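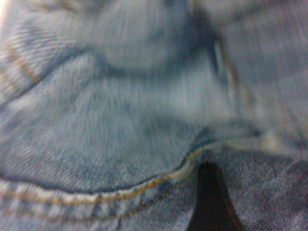

Slow Boat to Wadano

The ferry Graltotine leaves Monden at first light and takes two days to reach Wadano, with one night at anchor off Csizmadia. It carries 30 passengers in plain cabins, and most of the deck is given over to cargo.

Bring little. Cabin lockers are small, and bags over 10 kilos go in the hold until arrival.

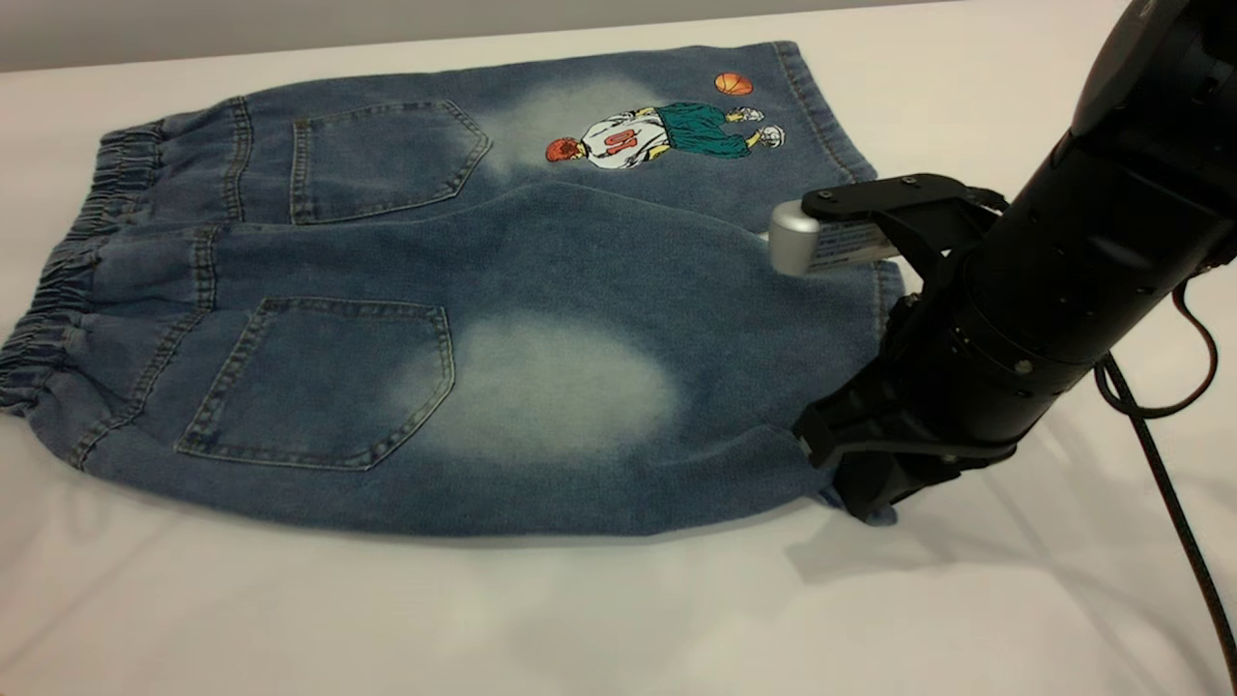 Meals are served at long tables near the stern. Expect rice, fish and strong coffee. The crew puts a ladder over the side at Csizmadia, and swimming is allowed until dark.

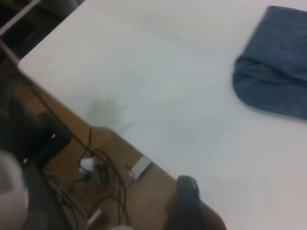

Blue denim on a white tabletop.

The village has one street, a bakery and a path up to the old signal station. It is a climb of 400 steps, best done before breakfast. The boat sounds its horn before it leaves.
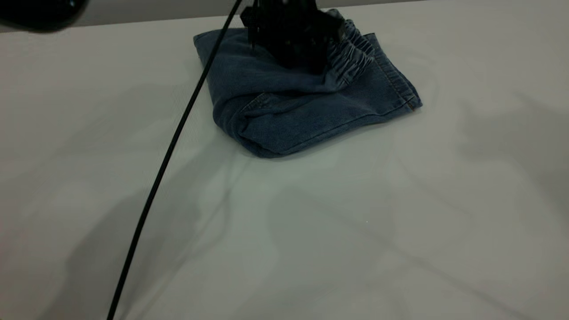
July is the busiest month, and cabins on the shaded side go first. Tickets are sold at the harbor office in Monden, cash only. The return trip follows the same route but skips the swim stop in rough weather.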